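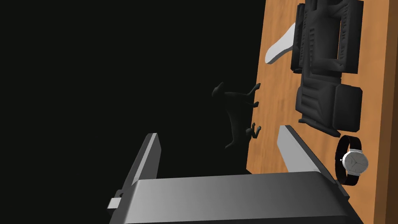

How a Robot Practises Picking Things Up

What our class saw at the Ikberg open day

In April the robot lab at Ikberg, in Ullow, opened its doors for an afternoon. Schools could come from one o'clock. Our class went with our teacher, Mr. Villalobos, and we were put in the second group.

Most of us thought we would see a big metal robot walking around. There was one real robot arm, bolted to a bench behind a yellow line, and we got to see it move later on. Most of the demonstration was on a large screen. Niloufar Soltani showed us around. She is an engineer, and her job is teaching robots to pick things up and put them down again.

The robot on the screen lives inside a computer program called Avura. It has arms and grippers like a real robot, and it has a room to work in, but everything is made by the computer. This is called a simulation. A racing game is a kind of simulation too. When you crash a car in the game, the computer works out how the car would bounce and spin. In Avura, the computer works out what happens when a gripper bumps a table or a figurine falls over.

Why practise on a computer?

A robot that is learning makes a lot of mistakes. It can close its gripper too early, or in the wrong spot, or push something off the table when it meant to grab it. With a real robot, somebody has to walk over and pick the thing up. If it was a cup, somebody has to get a broom.

In the simulation, Ms. Soltani presses one key and the whole room goes back to how it was. She can also leave the program running overnight. She told us the robot had done 2928 practice tries at one job, which was to lift a small object and put it down in a different place. It did the first 563 without getting a single one right. After that it slowly began to improve.

Somebody asked if the robot gets tired or bored. It doesn't. The computer does get warm, though, and there is a fan in the lab that is louder than you would expect.

What is a gripper?

A gripper is the part at the end of a robot arm that does the holding. You could call it the robot's hand, but it is much simpler than yours. Your hand has four fingers and a thumb, and each of them bends in several places. Many grippers have just two fingers, and the fingers stay flat and straight. They slide toward each other to close and slide apart to open. That kind is called a parallel gripper.

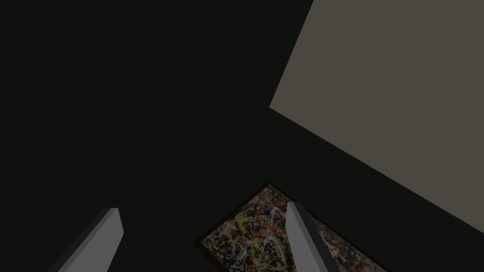
The gripper with its two fingers wide open. Behind one finger is a painting covered in drips and splatters.

You can try out a parallel gripper at home. Hold a ruler in each hand and keep them side by side with a gap between them. Now pick up an eraser by squeezing it between the rulers. It takes a bit of care, but you can do it. Then try a marble. The marble will probably shoot away, because only a tiny part of it touches each ruler. Flat fingers are good at holding flat sides. Round and bumpy things are harder.

Each of us had a turn at this with kitchen spatulas, at a table near the coat hooks. We had to move foam blocks from one tray to another. The person with the best score in our class got 58 points, and she had done it with her tongue sticking out the whole time.

What does the robot see?

A robot needs a way to find out where things are. Often it uses a camera. The camera can be fixed somewhere in the room, or it can be placed so that it looks along the gripper toward whatever the fingers are reaching for. A view like that is useful close up. It can also look strange to people, because when the gripper tilts, the picture can tilt as well. A table can look like a steep hill. We kept turning our heads sideways to look at the screen, and Ms. Soltani said all the groups did that.

Some things are easy to find in a camera picture. A white object on an orange-brown tabletop shows up well. A black object in front of a black background is much harder, for robots and for us. Ms. Soltani asked us to put up our hands when we had found the dark animal at the edge of the table. It took our group a while. It is a little figurine with four legs, and almost the same colour as the dark behind it.

Then she asked us a harder question. If you can only see part of something, how do you know what it is? We know a watch when we see one, even if it is lying at an odd angle, because we have seen plenty of watches. A robot has to be shown plenty of watches first, from the front and the side and tipped over. That is another reason to use a simulation. The computer can make as many pictures as you need.

A whole room to work in

The next part was about moving around furniture. A table by itself is a fairly easy place for a robot. A bedroom has a lot more in it.

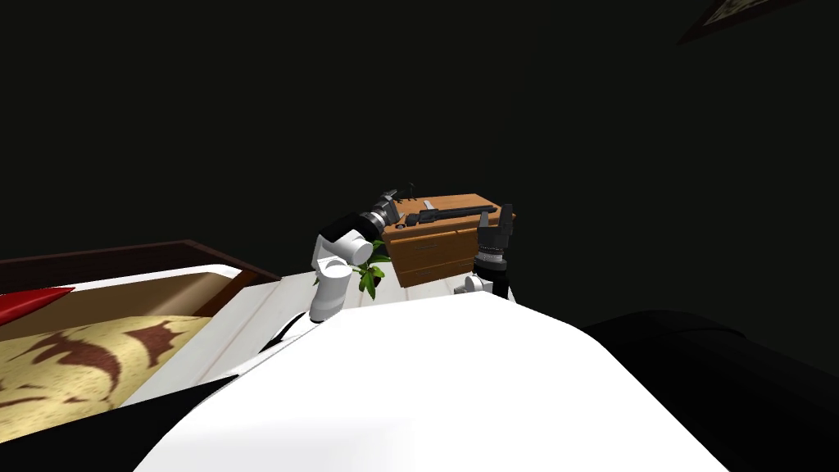
When a robot has two arms, each arm has to know where the other one is. If both reach for the same thing at the same moment they can knock together. So the program plans a path for each arm before it moves. A path is a list of places for the arm to pass through, one after the other, with no furniture in the way. Reaching the top of a cabinet might mean going up first, then across, then down. Going straight there could mean hitting a plant or the corner of a bed.

You plan paths as well, mostly without noticing. Think about reaching for the jam at breakfast when there is a tall milk carton in front of it. Your hand goes around the carton. You learned how to do that when you were very small, and you knocked over some milk on the way.

Mr. Villalobos had us act this out in the open space by the stairs. One person was the left arm and one was the right arm. A third person was the planner and gave the orders. The arms had to shut their eyes and could only do what the planner said, such as "forward one step" or "hand up." We had to get a lunch box off a chair. The first pair got their elbows tangled. The second pair got the lunch box, but the planner had forgotten to say "close your hand," so it fell on the floor. Ms. Soltani said she had made that very mistake in her own programs.

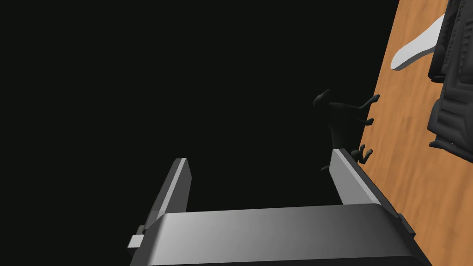 Page 58

Open first, then reach

Picking something up feels like one action when you do it. For a robot it is split into steps. These are the ones Ms. Soltani wrote on the whiteboard:

Look for the object.
Open the gripper.
Move the open gripper so the object is between the fingers.
Close the fingers.
Check that the object is really held.
Lift.

The opening has to come before the reaching. If the fingers are closed when they arrive, they will just poke the object and push it along. They also have to be open wide enough. A figurine with thin legs and a tail needs some thought, too. Squeezing it around the middle of the body usually works better than grabbing one leg, as the figurine can swing around if you only hold it at the end.

Checking is the step people forget. A gripper can close on air and the robot will carry on, lifting nothing and carefully putting nothing down. One way to check is to measure how far apart the fingers are after they close. If they have met in the middle, there is nothing between them.

From the screen to the real arm

At the end we went to the yellow line to see the real arm. Its name is Vahidi. It picked up a foam block, turned, and set it down in a tray. On the next go it missed the tray by the width of a thumb, and the block landed on the bench.

Ms. Soltani explained that the simulation is never exactly the same as the real world. A real block might be a little squashed on one side. The bench might be slippery, or the sun might come in the window and change the colours in the camera picture. To get the robot ready for this, the engineers change things in the simulation from one try to the next. They might make the lights dimmer, or move the table over, or make an object heavier.

We asked if the arm could pick up a marble. She said it could not yet, and that they were working on a softer kind of finger with a rubber pad.

Words to know

Simulation: a pretend world inside a computer that follows rules like the ones in the real world.

Gripper: the part of a robot that holds things.

Parallel gripper: a gripper with flat fingers that stay side by side as they open and close.

Path: the places an arm passes through on its way to something.

Try it yourself

You need two rulers, a tray, an eraser, a sock and a building brick. Put the eraser, the sock and the brick on a table and use the rulers to move them to the tray, one at a time. Write down which one was the easiest. Now ask someone to dim the lights and do it again. If you have a friend with you, wear a blindfold and let your friend be the planner. Swap places when you have moved everything, and pick up the sock last.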